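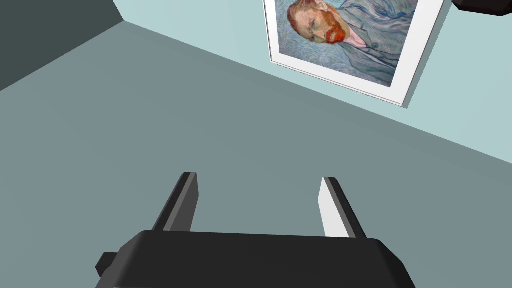
Review: Dromusum Celebrity News Alerts, Annual Subscription

Entertainment Desk, Polbridge Media Review
Reviewed by Ottilie Prantl

Dromusum is a paid alert service for readers who follow film, music and television personalities. Subscribers select the performers they wish to follow and receive a short notice when a new interview, statement or public appearance is reported. The annual plan costs $70 and may be used on two devices.

The service was assessed over the course of March. The reviewer followed 19 performers, most of them recording artists, and received 200 notices in that period. Each notice carries a headline, a two-line summary and a label stating whether the item comes from the performer, a representative or an unnamed source.

Source labels

The labels are the principal strength of the product. Items about relationships and breakups are held back by default unless the performer or a representative has spoken on the record. Subscribers who prefer to receive rumors may change this in the settings menu, where the option is clearly worded. During the review period two items were relabeled after publication, and in both cases a correction was sent to the same subscribers.

Coverage

Coverage of music and streaming television is prompt. Theater is poorly served, and soap operas are grouped with reality programs under a single heading. The archive held 3316 items at the time of writing and can be searched by name, though not by date. Stage names and legal names are treated as separate entries, so some searches must be run twice.

Account and cancellation

Notices may be paused overnight, and the default quiet period begins at 10 p.m. Cancellation is completed online. The refund for unused months is paid as account credit only, and this term appears late in the sign-up process. It should be moved to the first page.

Assessment

Recommended for readers who want confirmed entertainment news in brief form. Readers whose main interest is theater should wait for the expanded listings planned by the publisher, Skarkarbridge.

Rating: four out of five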